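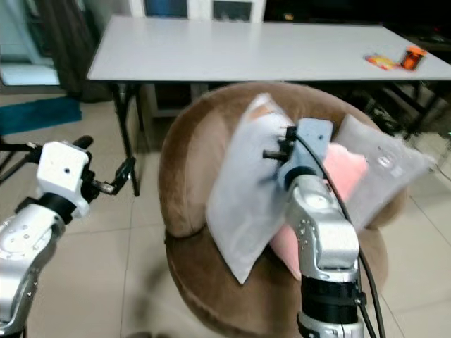
Cushion covers in the Soltia reading room get washed in July and again in the winter, and the winter wash is on now. If you use the room in the next 12 days, you may find a chair with fewer cushions than usual, or none. The brown velour armchair is the one people ask about most. It has a salmon-pink cushion between a pale gray-white one and a light gray one, and the pink should not go in with the other two. Velour also holds on to lint, so please go over the seat and the inside of the back with the soft brush before any clean cushion goes back on it. Brush in one direction only. The hard brush is for the mats.

Covers with a zipper come off and are washed inside out at the lowest setting. Covers that are sewn shut are a slower job. We spot-clean those with a damp cloth and a little dish soap, then leave them to air for 2 days before anyone leans on them. Last winter a few were put back too early and the stuffing smelled until spring.

Read the tag before you start. Some of the older tags have faded, and if you can't make one out, treat that cushion as sewn shut – cold water, no dryer. Hold a cushion by the side seam when you carry it. Pulling on a corner strains the stitching, and we have mended enough corners already.
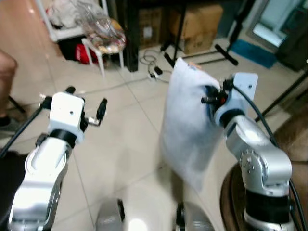 Boglárka Kozma wrote in to say that she would skip the dish soap on anything white, as it left a yellow ring on two of her own pillows at home. She uses plain water and a spoonful of white vinegar and rinses twice. We will try her way on one cushion first and report back.

Spare covers are in the closet in room 114. Sign for what you take and leave the used ones in the bin by the door. Questions about mending go to Bianka Pálfi.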